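Home Projects Gallery Fault Log Contact

The Chopstick Week

Every project has a page it would prefer to forget. Ours is this one. Rilstead asked for a pair of gripper tools that could sort mixed cutlery, and in October we gave the job 720 grasps over one working week. Of those, 88 were logged as faults. The Clurari software called most of the 88 a success at the time and was very cheerful about it.

The trouble comes down to one signal. When the fingers stop closing, the software decides something is between them. With spoons this works well enough. A chopstick, though, can roll off the pads at the last moment while the linkage binds a hair short of fully shut, and the system then carries its handful of nothing over to the basket, lets go with great care, and adds one to the score.

Gönül Erdem noticed first, on the second afternoon, when the score stood at 194 and the basket plainly held fewer things than that. She tipped it out on the floor to check. Kobina Osei suggested that the basket might be faulty.

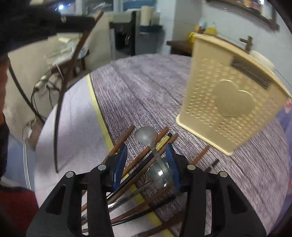 Spoons and chopsticks in one loose pile, blue pads open over it. The second gripper, off to the left, has a long brown chopstick held upright. The yellow basket with the heart on its side is where Kobina laid the blame.

Why didn't the gripper stop when it dropped something?
It had no means of knowing. The stop rule looked only at finger position and motor effort, and a binding joint gives nearly the same reading as a thin stick held tight. Once the software had marked the grasp as good, it never checked again until the next one.

The binding was our own doing. We had fitted new pivot pins from Śliwiński and tightened them the way you tighten things on a Friday. Backed off a quarter turn, the fingers closed all the way and the false grips fell to 21 in the next full run. The pins were fine. We have written to say so, having earlier written to say otherwise.

There was one safety matter, small but worth putting down. On the fourth day a stick was caught crosswise, the gripper kept squeezing, and it snapped. A piece landed on the far side of the room. Gönül was wearing glasses and Kobina was getting coffee, so the only injury was to the schedule. Eye protection is now worn by anybody at the table, visitors included, and closing force is capped in the settings where it takes two people to raise it.

Still open:
The Kulletti pads hold metal better than wood. Ridged and smooth are both on trial.
The software now looks again halfway to the basket. It adds a pause, and Rilstead has asked twice whether the pause is necessary.
Lacquered sticks still roll. We have no fix for this and are taking suggestions, other than forks.

The full fault sheets, with Kobina's remarks left in, are under Fault Log.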